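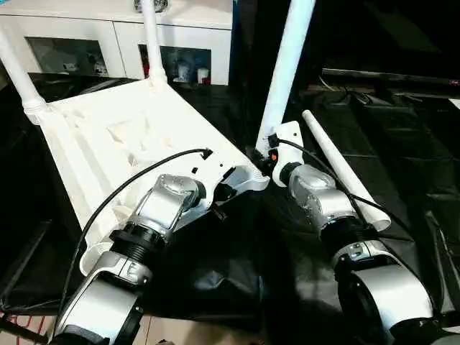
The screw-in leg is the great promise of cheap furniture, and I have stopped believing it. Flat box, no tools, done before the coffee is cold, says the label. My own test began on the floor, where all such projects begin. A white plastic chair on its back, tubular legs in the air, looks more like something to dry laundry on than something to sit on, and the part that decides which it will be is the threaded collar at the corner of the seat. Everything you weigh goes through a few turns of thread.

I bought my first set of these from Utholm, whose leaflet gives assembly two drawings and a smiley face. The second came from Sostard, whose leaflet runs to 5 pages and is worse. Neither mentions what happens when a leg goes in crooked. It goes in happily, for a turn or so, and then it stops, and a person of ordinary temper will lean on it. At that point the chair is finished, though it may take until November to tell you.

Kanchan Chauhan has repaired household furniture for years and has no patience with my complaints. "People start at the wrong end," she told me. "Turn it backward first. You feel a small drop, and then you go forward." I tried this on a Utholm leg that had been leaning since spring. It worked, which annoyed me.

She is kinder about the seats. Those raised ribs and shallow channels stiffen a thin panel, she says, and a lipped rim does the same job along the edge. I accept the engineering. I would like somebody to accept that channels also collect crumbs, sunscreen and whatever the cat brought in. A toothbrush gets most of it out. The makers recommend a soft cloth, and I wonder if they have met one.

Then there is the price. Nutero sells its set for $339. Thakur wants $534 for what looks to me like the same thing with a heavier leg. Chauhan prefers the heavier leg. I sat in both for an afternoon and preferred standing.

Her last piece of advice was to turn every chair over twice a year and check the collars by hand. I asked if she does this with her own. She has wooden ones, it emerged, glued, from her aunt.

I still have the Utholm set. One of them is back on the floor this week, legs up, and I am turning it backward first.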